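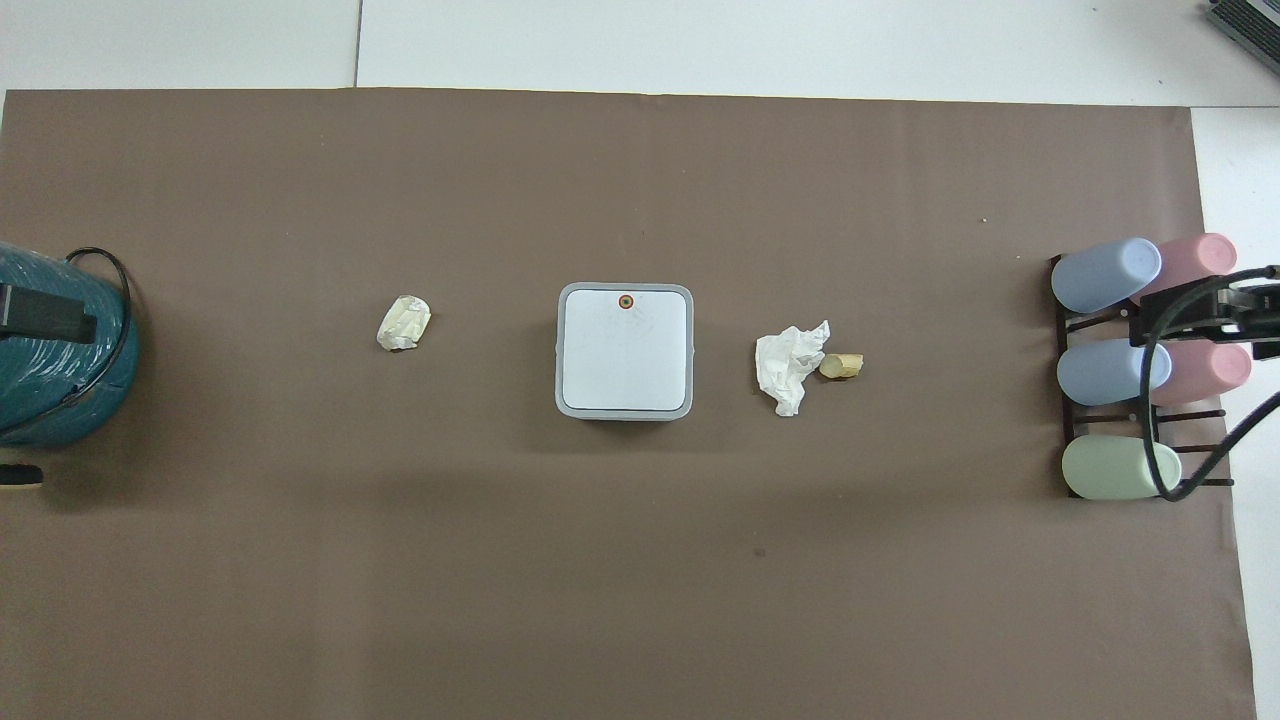 How do I stop my craft table from getting wrecked every time we use it?

Somtochukwu Dauda

Hi everyone! We have a big white table in the back room that does everything: school projects, gluing, the occasional snack, sorting out the junk drawer when I finally can't stand it. I love it dearly but it shows every mark, and I've been laying brown kraft paper over it. My trouble is that the paper curls up at the ends, and then little things pile up on it (wads of tissue, balls of paper, bits of sponge) and by evening I can't tell what's trash and what somebody wants to keep. I also have a square lidded container sitting out in the middle most days and I never know if it should live there. How do you all cover a table and keep it halfway tidy? I have 2 kids and not much patience left by May.

Oriana Quiroga

Oh, I feel for you, our table is white too and I still see a grape juice ring from years back! For the curling, roll the paper out the night before with the curl facing down and put something heavy on each end. By morning it's usually behaving itself. I tape only the corners, with painter's tape, and I leave a strip of bare table along one side so there's somewhere clean to put a phone or a cup.

As for the clutter, I'd keep the lidded container right where it is and make it the "keep" box. Anything the kids care about goes in before supper. When supper's over, whatever is left on the paper gets rolled up inside it and out it goes, crumpled tissues and all. I do walk around once and check for scissors first, having thrown out a very nice pair. Plastic cups I rinse and lay on a rack, and they can wait there until somebody needs one for paint water.

Horacio Rivadeneira

just get an oilcloth. wipes off

Esperanza Villalobos

I used oilcloth for a long time and hot glue ruined it, so I'm with Oriana on the paper. One thing to add, buy the long roll if you have a place to store it. Mine is 100 feet and it has lasted us since before school started. Flip the sheet over once before you toss it, if the glue hasn't soaked through.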